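4장. 공판 준비 설정 (형사 사건용)

Brustton 사건기록 프로그램 사용 설명서
작성: Gemechu Abdella / 검토: Selamawit Chala
최종 수정 2026년 3월 22일

3장까지 끝낸 분만 보세요. 사건 등록 안 된 상태에서 4장 시작하면 메뉴가 회색으로 나옵니다. 고장 아님.
민사 사건은 6장으로. 화면은 비슷한데 서증 번호 체계가 달라서 여기 내용 그대로 따라 하면 꼬입니다.

4.1 시작 전 준비물

- 관리자 계정 또는 '사건담당' 권한 계정
- 사건번호 (법원 것, 검찰 것 둘 다)
- 공소장 사본 파일
- 검사 제출 증거목록. 종이면 스캔 먼저
- Jilton 저장소 연결 키 (총무팀에서 받음, 사람마다 다름)

스캔은 Chung 스캐너 연동 기준으로 설명. 다른 기종도 파일만 PDF면 됩니다. 흑백 스캔 권장하지만 현장사진, 도면, 통화내역에 형광펜 칠해진 것은 컬러로.

주의: 연결 키를 메신저로 돌려쓰지 마세요. 열람 이력에 키 주인 이름이 찍힙니다.

4.2 공판 폴더 만들기

1. 왼쪽 메뉴 [사건] > 해당 사건 더블클릭.
2. 위쪽 탭에서 [공판 준비] 선택.
3. [새 공판 폴더] 누름. 창이 하나 뜹니다.
4. 재판 형태 고르기. '단독', '합의', '국민참여재판' 셋 중 하나.
5. 기일 입력. 아직 미정이면 '추후지정'에 체크. 빈칸으로 두면 저장 안 됨.
6. 재판부와 법정 호수 입력.
7. [저장].

참고: 국민참여재판을 고르면 메뉴가 늘어납니다. 배심원 선정, 평의, 평결 항목. 4.7에서 설명.

참고: 재판 형태는 나중에도 바꿀 수 있음. 단, 국민참여재판에서 합의로 바꾸면 배심원 선정 메모가 숨김 처리됩니다. 삭제는 아니고 숨김. 되돌리면 다시 나옴.

공동피고인 사건은 폴더를 피고인별로 만들지 마시고 하나만 만드세요. 피고인 구분은 4.3에서 합니다. 폴더 여러 개 만들었다가 합쳐 달라는 문의가 제일 많습니다. 합치기 기능 없음.

4.3 피고인과 변호인 등록

1. 공판 폴더 안에서 [당사자] 클릭.
2. [피고인 추가]. 이름, 생년월일, 구속 여부.
3. 구속이면 수용기관과 구속일자 입력란이 열립니다. 구속일자 틀리면 만기 계산이 통째로 틀어짐. 두 번 확인.
4. 죄명은 공소장 그대로. 줄여 쓰지 말것.
5. [변호인 연결] > 사선 / 국선 선택.
6. 피고인이 둘 이상이면 2번부터 반복.
7. 마지막으로 [이해상충 점검] 버튼. 꼭 누르세요.

이해상충 점검은 같은 사무실에서 서로 진술이 엇갈리는 피고인을 맡았는지 훑어보는 기능입니다. 이름, 생년월일, 과거 수임 사건만 비교합니다. 결과가 '없음'이어도 담당 변호사가 따로 확인해야 함. 프로그램은 진술 내용은 안 읽습니다.

주의: 피해자와 그 유족은 [당사자]에 넣지 마세요. [관계인] 탭이 따로 있습니다. 당사자에 넣으면 내부 공유본에 실명이 그대로 뜹니다. [관계인]은 기본값이 가명 표시.

피해자 변호사도 마찬가지로 [관계인] 쪽.

4.4 증거목록 불러오기

시간 제일 많이 걸리는 부분. 커피 가져오시고요.

1. [증거] 탭 > [목록 불러오기].
2. 스캔한 증거목록 PDF 선택.
3. 글자 인식이 돌아갑니다. 한 번에 60쪽까지. 넘으면 나눠서.
4. 인식 결과가 표로 나옴. 순번, 작성자, 증거명칭, 쪽수, 비고.
5. 노란색 칸은 인식이 애매한 곳. 하나씩 눌러 고칩니다.
6. 빨간색 칸은 순번 중복. 해결 전에는 저장 불가.
7. [확정].

확정 누르면 순번이 잠깁니다. 검사가 나중에 추가로 낸 증거는 [추가 제출]로 넣으세요. 잠긴 표 중간에 끼워 넣기는 안 됩니다.

참고: 한자 섞인 옛날 수사보고는 인식률이 나쁨. 손으로 치는 게 빠를 때가 많아요.

참고: 사건당 증거 항목은 700개까지 한 화면에서 볼 수 있습니다. 그 이상은 다음 화면으로 넘어감. 검색은 전체에서 됩니다.

증거 종류 표시(필수):
서류 - 진술조서, 피의자신문조서, 수사보고, 감정서 등
물건 - 압수물. 압수목록 번호 같이 적기
영상·음성 - 원본 파일 해시값 칸 있음. 모르면 비우고 '미확인' 체크
디지털 - 휴대전화, 저장장치 추출본. 추출 보고서와 반드시 묶기

묶기는 항목 두 개를 체크하고 오른쪽 클릭 > [묶음]. 순서는 나중에 바꿔도 됩니다.

4.5 증거의견 입력

피고인별로 입력합니다. 한 명 동의했다고 전부 동의 아님!! 초기 버전에서 일괄 적용 버튼이 있었는데 사고가 나서 없앴습니다.

1. 증거 표 위 [피고인 선택]에서 이름 고르기.
2. 각 항목 오른쪽 [의견] 칸 클릭.
3. '동의', '부동의', '일부동의', '보류' 중 선택.
4. 부동의면 사유 칸이 열립니다. 짧게. 입증취지 부인인지 아닌지도 여기에.
5. 일부동의면 쪽수 범위를 꼭 적으세요. 예: 3쪽 아래 단락부터.
6. 다음 피고인으로 바꾸고 반복.
7. [의견서 초안] 누르면 문서가 만들어짐.

초안은 초안일 뿐. 문구 다듬고 변호사 확인 받은 뒤 제출하세요. 프로그램에서 법원으로 바로 제출되지 않습니다. 내려받아서 따로.

주의: '보류' 상태가 하나라도 남으면 초안 첫 줄에 경고문이 붙습니다. 지우고 제출했다가 나중에 빠진 거 발견된 경우 있었음. 경고문은 지우지 말고 보류를 없애세요.
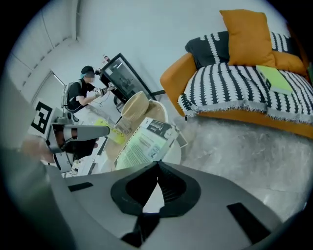
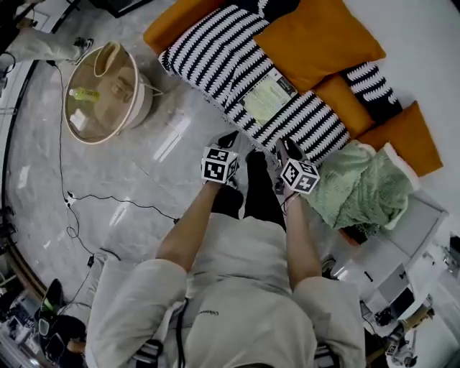 흑백 무늬 마커. 첫 번째 사진은 흰 카드에 인쇄된 것, 두 번째 사진은 양손에 든 큐브.

4.6 증인신문 일정과 신문사항

부동의가 입력되면 관련 증인 후보가 [증인] 탭에 자동으로 뜹니다. 작성자나 진술자 이름을 따오는 방식. 틀릴 수 있어요. 특히 동명이인.

1. [증인] 탭 열기.
2. 후보 중 실제 신청 대상에 체크. 나머지는 그냥 둠.
3. 신청인 구분: 검사 / 변호인 / 직권 / 쌍방.
4. 예상 신문 시간 입력. 단위는 분. 기본값 30.
5. [신문사항] 눌러 문서 작성 시작.
6. 질문마다 오른쪽 클립 모양을 눌러 관련 증거 순번 연결.
7. 다 됬으면 [잠금]. 잠그면 다른 사람은 읽기만 가능.

신문사항 쓸 때:
- 질문 하나에 사실 하나
- 조서 쪽수 같이 적기. 법정에서 찾다가 시간 다 갑니다
- 주신문용, 반대신문용 서식이 다름. 처음에 고르세요. 바꾸면 번호가 1번부터 다시 매겨짐
- 증인 주소, 연락처는 본문에 쓰지 않기. [관계인] 칸에만

차폐시설, 비공개, 중계장치 신문 같은 것은 [증인 보호] 칸에 체크. 체크하면 기일 인쇄본에서 이름이 성만 나옵니다.

주의: 체크해도 신문사항 본문 안의 이름은 안 가려집니다. 본문은 직접 고쳐야 함. 다음 판에서 손볼 예정인데 날짜는 미정.

통역 필요한 증인은 언어를 적고 예상 시간을 두 배로 잡으세요. 자동으로 안 늘어납니다.

4.7 국민참여재판 추가 항목

4.2에서 국민참여재판 고른 경우만 보입니다.

배심원 선정

1. [배심원] > [선정기일] 열기.
2. 후보자 번호만 입력. 이름 쓰지 말 것. 칸 자체가 숫자만 받습니다.
3. 질문표 작성. 서식은 세 가지, 아무거나 골라서 고쳐 쓰면 됨.
4. 기피 메모는 '이유부'와 '무이유부' 나눠서.
5. 선정기일 끝나면 [정리]. 선정 안 된 번호의 메모는 그때 지워집니다.

정리는 되돌리기 없음. 누르기 전에 한번 더 보세요.

모두진술과 최종변론

[변론 보드]에서 작성. 왼쪽이 원고, 오른쪽이 화면에 띄울 자료입니다. 법정 화면에 띄울 자료는 증거로 채택된 것만 쓸 수 있게 걸러집니다. 채택 여부는 4.8에서 바꿉니다. 채택 표시 안 하면 오른쪽이 텅 비어 있을거에요. 문의 전에 이것부터.

글자 크기는 22 이상으로. 그보다 작게 하면 저장할 때 물어봅니다. 무시하고 저장할 수는 있음.

평의와 평결

평결 결과는 선고 후에만 입력. 공소사실별, 피고인별로 칸이 나뉩니다. 유죄, 무죄, 그리고 양형의견. 만장일치인지 다수결인지 체크. 재판부 판단이 평결과 다르면 [불일치] 체크하고 판결문 쪽수를 적어 두세요. 항소이유 쓸 때 그대로 불러옵니다.

주의: 배심원 신원을 짐작할 만한 메모는 남기지 마세요. 직업, 사는 동네 다 포함.

4.8 공판 당일

법정 안에서 인터넷이 안 잡히는 경우가 많습니다. 전날 내려받기 해 두세요.

1. 전날: [오프라인 꾸러미] > 해당 기일 선택 > 내려받기.
2. 비밀번호 설정. 사건번호를 비밀번호로 쓰면 거부됩니다.
3. 노트북에서 한 번 열어 보기. 영상 증거는 재생까지.
4. 당일: 프로그램 열고 [법정 모드].
5. 증거조사 진행되는 대로 채택 / 기각 / 철회 표시.
6. 메모는 오른쪽 칸. 시각이 자동으로 찍힘.
7. 끝나면 사무실 와서 [동기화].

법정 모드에서는 소리와 알림이 꺼집니다. 녹음 기능도 잠깁니다. 재판장 허가 받은 경우라도 프로그램 안에서는 못 풀어요.

동기화 때 '충돌' 창이 뜨면: 사무실에 있던 사람이 같은 항목을 고친 것. 두 내용이 나란히 나옵니다. 보고 고르세요. '둘 다 보관'도 있음.

공판조서가 나오면 [조서 대조]에 올려서 당일 메모와 비교. 다른 부분에 줄이 쳐집니다. 이의 신청할지는 변호사 판단.

4.9 권한과 열람 이력

권한은 네 단계.
관리자 - 전부
사건담당 - 맡은 사건 전부, 삭제 제외
보조 - 입력과 읽기, 확정·잠금 불가
열람 - 읽기만, 내려받기 불가

Hiltero 공유 기능으로 외부 변호인과 함께 볼 때는 상대방을 '열람'으로 넣으세요. 공동변호인이라도 처음엔 열람. 필요하면 나중에 올림.

공유하기 전에 확인:
- [관계인] 가명 표시 켜져 있는지
- 내부 검토 메모 숨김인지
- 다른 피고인 쪽 접견 메모가 섞이지 않았는지

이력 보는 법: [사건] > [이력]. 누가 언제 무엇을 열었는지 나옵니다. 이력은 관리자도 못 지움.

4.10 자주 막히는 곳

확정 버튼이 안 눌림
빨간 칸이 남아 있음. 표를 맨 밑까지 내려 보세요. 다음 화면에 있는 경우도 있습니다.

의견서 초안에 피고인 한 명이 빠짐
그 피고인 의견이 전부 빈칸. 하나라도 입력하면 나옵니다.

구속 만기 날짜가 이상함
구속일자 확인. 맞는데도 이상하면 구속기간 갱신 결정을 입력 안 한 것. [당사자] > 피고인 > [구속 이력]에서 추가.
만기 계산은 참고용이고, 최종 확인은 반드시 사람이 달력 놓고 하세요.

영상이 법정 화면에서 안 나옴
꾸러미에 영상이 안 들어갔을 가능성. 내려받을 때 '영상 포함' 체크가 기본으로 꺼져 있습니다. 6월 판부터 기본 켜짐으로 바뀝니다.

Jilton 저장소 연결 끊김
연결 키 만료. 총무팀에서 새로 받아 [설정] > [저장소]에 붙여넣기. 앞뒤 빈칸 안 들어가게.

사건 삭제를 잘못 누름
당황하지 말고 관리자에게. 휴지통에 있습니다. 새 사건을 같은 번호로 다시 만들면 복구가 어려워지니 만들지 말고 기다리세요.

그 밖의 문의는 Selamawit Chala 앞으로. 화면 캡처 보낼 때 피해자 이름 가리고 보내 주세요. 제발.

다음: 5장. 판결 선고 후 처리와 항소 기한 관리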